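Sat 13 June

Seat cover fitting, Nekau ute, front row. Draltatier canvas set, second go. First set went back on account of the airbag seam being sewn on the wrong side of the driver's backrest.

Odometer 3,596 km, so the factory foam hasn't settled and the covers will probably want pulling down again at the first service. Told the owner. He's paying $149 for the fit, re-tension included.

Headrests off, backrest covers on first, then the bases. The rear strap under the driver's side fouls the seat wiring plug. Rerouted it behind the crossbar and clipped it to the spring frame. Slid the seat full travel 5 times, no rubbing. Passenger side has no plug there so the strap goes straight through as per the Draltatier sheet.
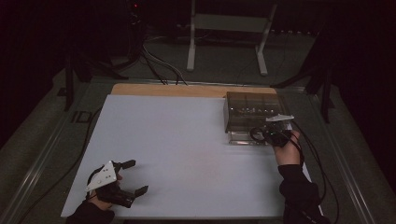 Hooks: the supplied ones are too open and jump off when the seat is reclined. Closed them up with pliers. Used 2 spares from the Pavlović tin where the coating had cracked. Anyone doing the next set, close the hooks before you crawl under.

Centre console lid cover is loose at the back corners. Tried folding the hem under, looked bad, undid it. Olura sell a lid cover with a drawcord that might suit. Haven't ordered.
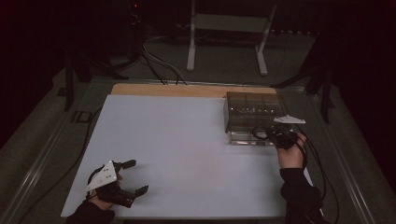 Maxine Rakena reckons the drawcord ones ride up once someone leans an elbow on them, and she'd take the loose lid back to Draltatier with a photo of the corners. Fair enough, will email them Monday.

Still to do: rear bench, armrest zip, colour match on the map pocket thread.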